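2 min read
June, by the Hollden workshop

Second batch of the Mernel wool for the blanket order. Wound 200 g into hanks, tied loosely in four places, and left them to soak overnight in plain water with a drop of dish soap. Madder this time, from the Drivmont bag. The first batch came out more brown than red, and I think the pot got too hot.

Kept the heat low and took the wool out after 2 hours. Rinsed until the water stayed clear. One hank has a paler patch near a tie, so the ties need to be looser still.

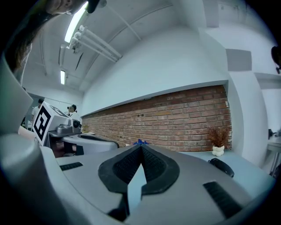 Can the leftover bath be used again? It should give a lighter coral on about half the weight of wool, if it goes in within a day or so.

Dry weight of the batch came to 211 g, so it still needs more time on the rack. Label it Lã 18 and keep it apart from the first batch. Need more alum before the next pot. The big strainer has a bent handle.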